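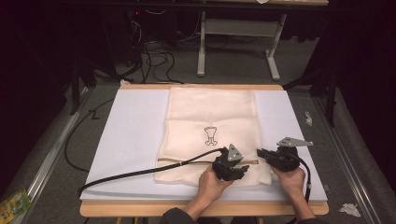 Figure 5. Both hand-held grippers at a cloth bag, left fingertips near the cord.

Checking gripper tracks before training

The Nirkley planner will accept any recording whose timestamps line up. Do not take acceptance as a sign that the data is good.

1. Open the session in the track viewer and load left and right grippers together.

2. Set the smoothing filter to 0. The default hides short tracking losses, and a smoothed jump looks very much like a real hand movement.

3. Step through each contact with the cloth. Mark the point where the jaws close, by eye. The automatic marker was tuned on rigid boxes and tends to fire late on fabric.

4. Compare your marks with the automatic ones. If they differ by more than 10 samples, keep yours.

5. Run the replay check. Read the gap figure for each gripper separately – the combined score can look fine with one side badly off.

Note: "Cloth state: confident" means only that the outline was found. It says nothing about which layer is on top. Kevser Başaran's test set at Skukholm had 38 drawstring bag recordings marked confident, and the layers were swapped in up to five of them.

Caution: Do not send a replay to the arms on the strength of the preview. The preview treats cloth as a flat sheet and will not show a snagged cord.

If error 2761 appears, reload the calibration file and repeat from step 1. The "Repair" button clears the message and leaves the fault in place.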